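The Bin Will Not Save You

2 min read

Every August, when the stores put out their dorm-room stuff, somebody I know buys a stack of plastic bins and announces that the workshop is finally getting sorted. I have done it myself. I bought the Trurkum set, 33 pieces with lids, and for one weekend I felt like a surgeon.

Then I needed an M6 washer and had to open nine lids to find it.

The theory behind sorting small hardware is that time spent now is time saved later. I would like to see the arithmetic. My neighbor Crescencio Esteban spent most of a winter putting 272 kinds of fastener into labeled drawers. He fixes perhaps one thing a month. At that rate he will break even when he is dead.

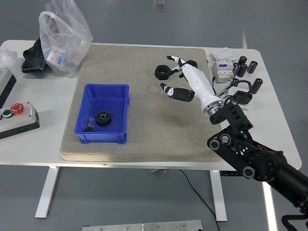

What I do now is keep one open bin, no lid and no dividers, and whatever I'm in the middle of goes in it. Gears and screws can share. They don't fight. If a nut is too big to get lost, it can sit out on the mat until I want it — a big nut has never once rolled under my refrigerator.

The sorting people say this falls apart as soon as you have two projects going. Maybe so. I would answer that having two projects going is the trouble, and a Uvura drawer cabinet only makes it look respectable.

I will give them the mat. A soft surface on a hard table stops small parts from bouncing, and it costs less than any cabinet. Past that, I want proof. Show me a man with 100 labeled drawers and a finished lawn mower, and I'll go buy the labels.

Contact | © 2020 Urnitell | Back to top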